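The Great Block Cleanup (and why I'm now a bin person)

April 2025

I have wanted to write this post for weeks and I kept not doing it, mostly because the floor of my spare room was covered in blocks and the desk is on the far side of them. But the floor is back! I walked across it this morning in bare feet, with coffee, and nothing stabbed me.

Some background if you're new. I inherited my aunt's block collection when she moved into her apartment in Damdale. She ran a playroom out of her house for most of my childhood and she never threw out a single toy, so what came to me was a carload of soggy cardboard boxes with every kind of block you can imagine mixed together. Big chunky ones with bumps, smooth ones with arches cut out, foam ones, a few old wood ones with the paint mostly chewed off (possibly by me). My kids and their cousins love all of it. They also love tipping it out.

For the first year we kept everything in the cardboard. Then one of the boxes gave up on the stairs, and I decided I was going to do this properly.

What I tried first: clear zip bags, which tore. Then a rolling cart with drawers, which looked so good online and was so annoying in real life, since kids pull a drawer out to see inside and then the whole thing lurches forward. Then a big toy chest with a lid, and I do still love how it looks, but a chest is a black hole. Whatever you want is at the bottom, and the lid comes down on your head while you look for it.

So: open bins. Plain, gray, no lids. I got mine from Grimshaw, the restaurant supply place out past the rail yard that sells to regular people if you ask nicely at the counter. They're 18 inches across the short side, deep enough to hold a real pile and shallow enough that a small kid can reach the bottom without falling in headfirst. The sides are stiff and don't bow out when they're full. I am a little bit in love with them.

The sorting took a whole long weekend and I enjoyed it way more than I expected to. I put on an audiobook, dumped the first box on an old bedsheet, and started making piles. I began with color, because it's so satisfying to look at, and by lunch I had a gorgeous rainbow and a sinking feeling. My daughter came in, looked it over very politely, and asked where the arches were. They were everywhere! Some in blue, some in yellow, some under the couch. Kids who are building want a shape. So I swept the rainbow back together and did it again by shape and size, and that's the version we kept.

A few things I'd pass along if you're about to try this:

Use a bedsheet under the whole operation. When you're finished (or when dinner is ready and you aren't), grab the corners and everything lifts up at once.

Wash as you go. Most of the plastic blocks went into a mesh laundry bag and then a sink of warm water with dish soap. The grime that came off them was astounding. I dried them on towels overnight and turned them in the morning, since the hollow ones hold on to water like you wouldn't believe. The wood ones only got a damp cloth.

Keep one bin for weird stuff. Wheels, half of a toy barn door, a domino, a thing my husband says is from the dishwasher. Everybody who lives here knows about the weird bin, and it gets visited more than any of the others.

Leave space at the top. If a bin is heaped, the kids have to dump it to find anything. If it's a bit over half full they can just rummage, and that wonderful clattery rummaging sound is pretty much the background music of our house now.

My friend Angeliki Konstantinidis came by on Sunday afternoon with her twins and I got to see the setup in use. They went straight to the big bumpy blocks, made a tower as tall as the lamp, and knocked it down onto my foot. Then cleanup! With a bin per shape it turned into a tossing game, and I did have to ask for fewer overhand throws, but it got done before the adults had finished their cake.

I still haven't labeled anything. I bought a roll of that nice wide label tape and I keep going back and forth between words and little drawings. I'm leaning toward drawings, because the youngest can't read yet and I want an excuse to use my good markers. I'd like to have that finished by May, when the cousins come to stay and the real test begins. The foam blocks are still in a pillowcase too. One thing at a time. 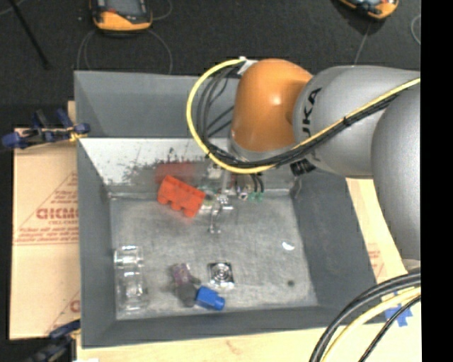 Is it better to sort toy blocks by color or by shape?

Shape works better for kids who are building, since they usually go looking for a certain piece and don't care much what color it is. Color sorting looks lovely on a shelf and can be a fun game for toddlers, but it scatters the arches and long pieces across every bin.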